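3.2 Collecting the demonstrations

All demonstrations were recorded with hand-held grippers. The operator holds one gripper in each hand and does the task directly, with no robot present. Each gripper has the same jaw shape and the same opening range as the ones fitted to the Puditon arms used in Section 5, so a recorded jaw width can be sent to the arm without rescaling. A head camera records the work area from the operator's point of view. Position and jaw width are logged for both hands at the same rate as the video, and the streams are aligned afterward by the Flerkumum toolkit.

We chose this method after a short trial with leader-follower teleoperation. In that trial, operators needed long practice before they could move two arms at once near wire objects, and many of the early recordings had to be thrown out. With hand-held grippers the same people gave usable recordings within their first session. The cost is that the hands can do things the arms cannot, such as reaching past a joint limit or turning the wrist very fast. We deal with this by replaying every recording in simulation and dropping those that break a limit (Section 3.4).

The task family reported here is dish handling. It covers bowls, racks and baskets that have to be picked up, moved, placed or taken out of one another. We left out anything with a lid. Thin wire is hard for the depth estimate, and clear or tinted plastic is hard for the segmentation model. Both are common in real kitchens, so we kept them in the object set even though they lowered the early results. For two-handed lifts the operator is asked to close both grippers on the object before raising it, and to keep the rim level enough that a small amount of food would stay in. 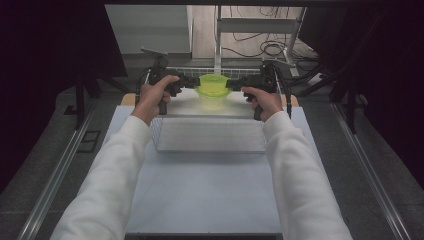

Figure 4. Two hand-held grippers closing on a green bowl from opposite sides, with a wire rack on the board and a wire mesh basket behind the bowl.

Why not use scripted motions to produce the examples? A script gives clean paths, but it does not produce the small corrections people make when an object slides or tips, and those corrections are what our earlier policy lacked.

Every session began with a calibration step. The operator touched the jaws of each gripper to marked points, then opened and closed both jaws fully three times. If the measured points differed from the stored ones by more than the tolerance given in Appendix B, the step was repeated. Krystyna Rutkowska wrote the calibration script and checked the logs at the end of each week. One cable fault on the right gripper was found this way. The recordings from that Tuesday were removed, even though most of them looked fine on video.

Objects were placed by the operator from a printed card. A card gives a rough layout and a goal, for example "bowl at the far side, rack near you, put the bowl on the rack." It does not say which hand moves first. We tried more detailed cards at the start and found that operators read them out loud, lost their place and moved in short, stiff steps. With the looser cards the paths differ more from one person to the next, and the policy trained on them handled new layouts better (Table 3).

Five operators took part. Two of them, Bayu Osman and Jelle Van Damme, had used the grippers on an earlier project -- the Vidal sorting study -- and the other three were new to them. New operators did one practice session, which was not kept. Sessions were limited to 40 minutes with a break halfway, as the grippers are heavy enough to tire the wrist and tired operators tend to rest the jaws on the board between moves. This shows up in the position logs as a flat stretch at board height. The policy picks it up quickly, so we cut such stretches whenever they were longer than one second.

In total we kept 1,860 demonstrations. A further 107 were rejected: most for lost tracking, some for a limit broken in replay, and a few where the goal on the card was not met. Failed grasps that were followed by a successful second try were kept whole. Waldemar Wieczorek and Zuzanna Wróbel labeled each demonstration with a start time, an end time and the moment at which each gripper first closed on an object. They worked separately on a shared set of 300 demonstrations so that we could compare their labels. The largest differences were in the closing moment, where one labeler had marked first contact and the other had marked the point at which the jaws stopped moving. We settled on the second and relabeled the shared set.

Lighting was held fixed within a session and changed between sessions. We moved the lamps and swapped one bulb type for another, but did not try to cover daylight. Tinted objects throw colored light onto a pale surface, and in early training the segmentation model often took this tint for part of the object. Adding sessions with the lamps in other positions reduced the error more than color augmentation alone did. The two together gave the best result, and this is the setting used for every policy in Section 5.

The main gap in the data is height. All objects start on a flat surface, so the set has no examples of reaching into a shelf or down into a deep sink. A second gap is handedness: all five operators are right-handed, and in single-hand moves the right gripper is used far more than the left. Mirroring the recordings helps a little, but the mirrored head view no longer matches the true camera offset, and we did not use mirrored data in the final runs. A smaller set from left-handed operators is being recorded at the Flirton site with the same cards and the same calibration script.

3.3 Time alignment

The video and gripper logs come from separate clocks. At the start of each recording the operator taps the two grippers together once, which gives a sharp peak in both motion logs and can be found in the video to within one image.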